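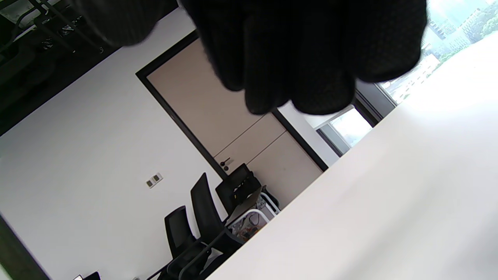 White tabletop, mesh office chairs.

2 min read

Kivlow counter towel rack. Flat base, two posts, one bar across. Hang by the loop, not the middle of the cloth.
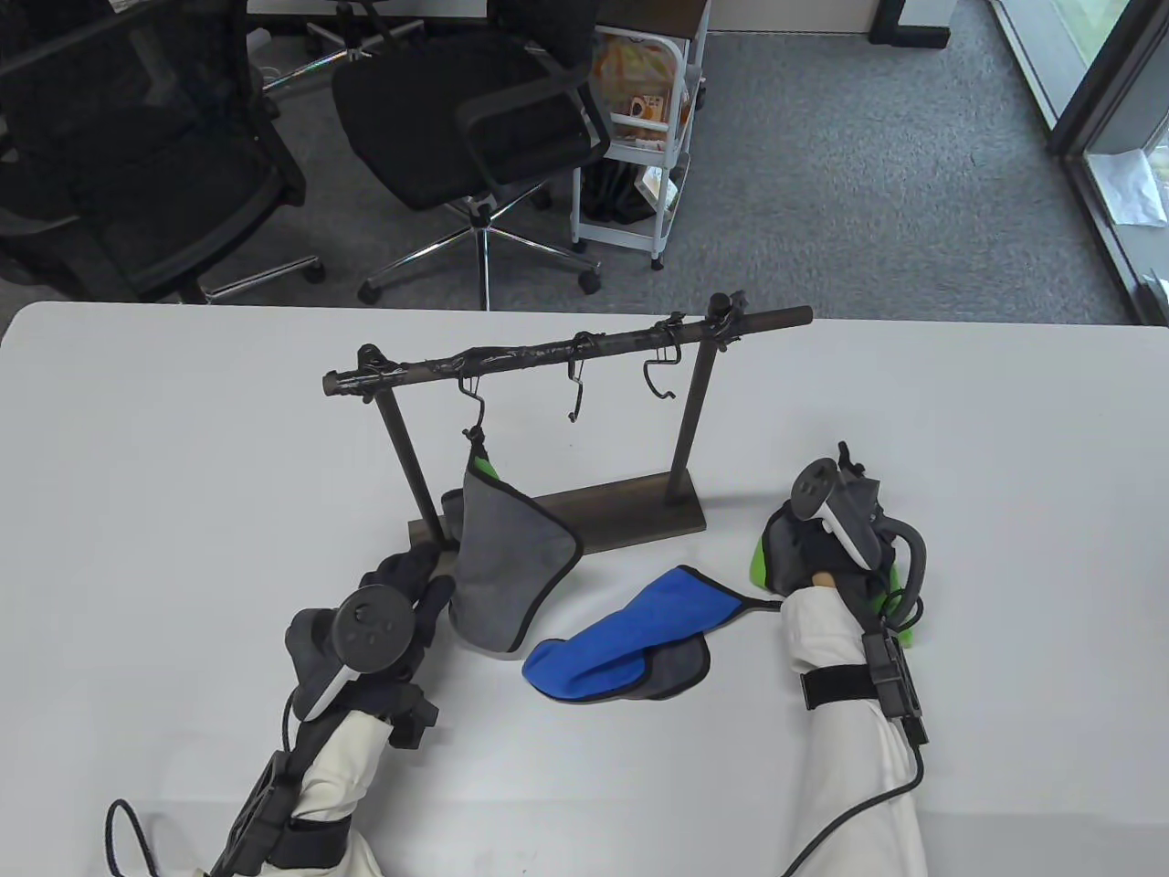
Hooks and bar

S-hooks, dark metal, slide where you want. Tape on the bar stops them wandering. Spare hooks 9 each, pack of 50 on request.

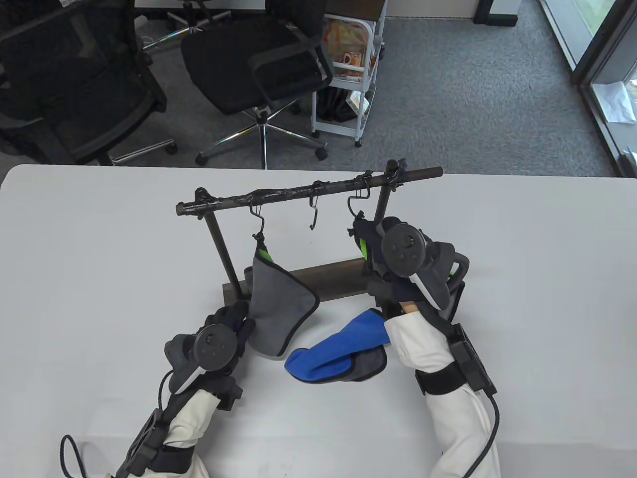

Tsegaye, product editor, Mirnus

Takes microfiber fine, thick ones too. Bath sheets no, to long. Wipe the base down, dont soak it.

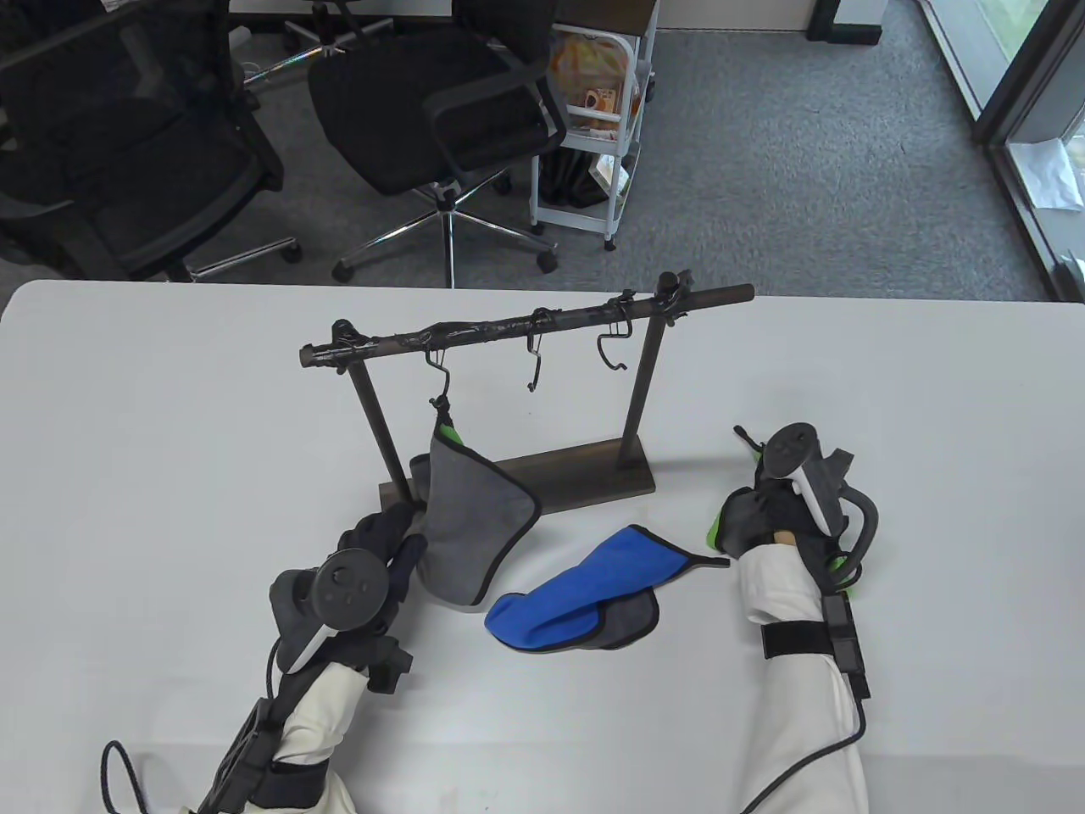 Rack ships flat, price is 82. Posts go in first, then the bar. Leave gaps between hooks, like with the gray towel and the empty hook next to it, so air gets round. Returns 366 days.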